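第三章 储物柜的启用与日常使用

适用型号：Filtanness 542 系列金属储物柜（浅灰色，带百叶通风口）

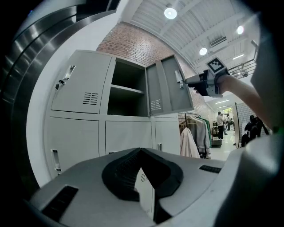
在开始之前，先请您泡杯茶，把这一章从头到尾读一遍。储物柜看起来是再简单不过的东西，开门、放东西、关门，谁不会呢？可是我们在 Forndale 的售后柜台坐了这么些年，听到的问题十有八九都出在头一个星期：钥匙锁在柜里了，隔板装反了，湿衣服捂出味道来了。这些小麻烦，多花一刻钟准备就能避开，所以请您耐着性子，跟着我们慢慢来。

本章假定柜体已经按第二章的办法摆放到位、调平，并且靠墙固定好了。如果还没有固定，请先翻回去把那一步做完，再往下读。

3.1 认识您的柜子

每个柜格由柜门、内凹拉手、小锁和通风口组成，柜内可以加装一块横隔板。拉手是内凹式的，手指伸进去轻轻一带，门就开了，路过的人也不容易被勾住衣角或背包带。

柜门上的通风口是一排横向的百叶。它的用处比许多人想的要大，运动鞋、毛巾、雨伞这些带潮气的东西，全靠它透气。请不要在上面贴课程表、姓名贴或者装饰画。要贴名字，请贴在门板的空白处，我们随柜附了一张标签纸，裁开正好够用。

随柜的零件袋里应该有：每个柜格两把钥匙、隔板托钉、标签纸一张，以及一把小号内六角扳手。零件袋通常用胶带粘在左上角那一格的底板上，拆箱时很容易和泡沫一起扔掉，请您务必先找一找再收拾垃圾。

3.2 第一次开门

1. 把钥匙按编号排在桌上，和柜格一一对应。这一步有点枯燥，可以叫上一位同事，一个人念号，一个人摆放。

2. 从上排最左边的一格开始，插入钥匙，顺时针转到底，不要硬拧。新锁会稍微有些紧，来回转三四次就顺了。

3. 握住拉手，把门平稳地向外拉开。头几次开门请慢一些，听一听合页有没有摩擦声。

4. 把门完全打开，看看门板和柜框上下是否平行。如果门角偏低，用内六角扳手把上合页的螺丝松半圈，托住门板往上送一送，再拧紧。

5. 取出柜内的保护膜和干燥剂。保护膜要趁新撕，放久了胶会留在漆面上，到时候就得拿温肥皂水慢慢擦了。

6. 关门，上锁，再开一次。没有问题，就轮到下一格。

注意：请不要同时把上排的柜门全部敞开。柜内还空着的时候，重量会偏向前面，没有固定好的柜体有前倾的危险。

注意：开着的柜门正好在成年人的肩膀附近。取东西的时候如果有人从旁边经过，请先把门收一收。

3.3 安装与调整隔板

隔板把一个柜格分成上下两层。我们自己的习惯是上层放钱包、手机、水杯，下层放包和鞋。Rochelle Montoya 是我们编这本手册时的头一位试读人，她却坚持要反过来，把鞋放在上层，说这样弯腰少。您觉得怎么顺手就怎么来，柜子没有意见。

1. 在柜内两侧的侧板上找到成对的小孔，选定高度，左右务必取同一排。

2. 把四枚托钉按进孔里，听到轻轻的“嗒”一声，就是到位了。

3. 隔板略微倾斜着送进柜内，越过托钉之后再放平。有折边的一面朝下，折边朝前，这样前沿光滑，不会刮手。

4. 用手掌在隔板的四个角上分别按一按，不晃动即可。

每块隔板最多承重16公斤。书本、工具和成箱的饮料请放在柜格底板上。隔板压弯之后是很难再敲平的，售后可以单独补寄，只是要等些日子。

3.4 和挂衣架搭配使用

外套、卫衣这类蓬松的衣服，塞进柜格里又占地方又起皱，不如在柜子旁边放一个落地挂衣架。我们推荐 Lullia 挂衣架，不过您手头有别的也完全可以。

摆放的时候有几点请留意：

挂衣架和柜体之间要留出柜门转动的余地。以门全开时不碰到任何一件衣服为准，冬天还要再放宽一点，羽绒服可比衬衫厚多了。

淋过雨的衣服先在挂衣架上晾干，再收进柜子。百叶能透气，可没有烘干的本事。

衣架钩子的方向尽量统一朝里，取的时候顺手，看着也整齐。

贵重物品不要留在外套口袋里，请锁进柜格。

如果柜子摆在走廊口或公共休息区，请再走上两个来回，想象一下早上九点大家一起到、手里都拿着东西的情形。觉得挤的话，就把挂衣架往旁边挪一挪。

3.5 钥匙与分配

每格两把钥匙，一把交给使用人，另一把由管理人统一保管。备用钥匙千万别放进储物柜里！这句话我们写在这儿，心里是有些过意不去的，可是每年11月换季，总会接到这样的电话。

建议您准备一本登记簿，写上柜号、使用人和领取日期。人员变动时，请当面开柜、清空、交还钥匙，然后再登记给下一位。

万一两把钥匙都丢了，请不要撬门。把锁面上的编号抄下来，连同购买凭证发给售后，我们会为您配一把新的。换整套锁芯也可以，Dvorak 锁芯与本系列通用，更换步骤在第五章第69页。

3.6 日常清洁

1. 每周用拧干的软布擦一遍门板和拉手。内凹的拉手里容易积灰，用棉签转一圈就干净了。

2. 每月用软毛刷顺着百叶的方向轻扫，从上往下，再用吸尘器的小吸嘴收尾。

3. 每隔半年，在合页上滴一滴缝纫机油，把门开合几次，多余的油用纸巾抹去。

4. 柜内如果有异味，把门敞开一个下午，再放一小碟小苏打过夜。

小心：不要使用钢丝球、去污粉或含氯的清洁剂，漆面会失去光泽。也请不要拿水管直接冲洗，水会积在底部折边里，日子久了就要生锈。

3.7 常见情况

门关上又自己弹开：多半是包带或衣角夹在了门边。理顺之后还是这样，请检查柜体是否水平。

钥匙插得进去却转不动：先核对编号，再往锁孔里吹一点石墨粉。请不要用食用油，油会粘灰，过一阵子更难转。

开门时有吱呀声：参照3.6第3步上油。

门板被撞出小凹痕：不影响使用，可以不管。若是凹痕碰到了合页，请联系我们换门，换一扇门大约需要一个人忙上21分钟，扳手用零件袋里的那把就行。

柜子之间的连接螺栓和加装顶板的办法，请接着看第四章。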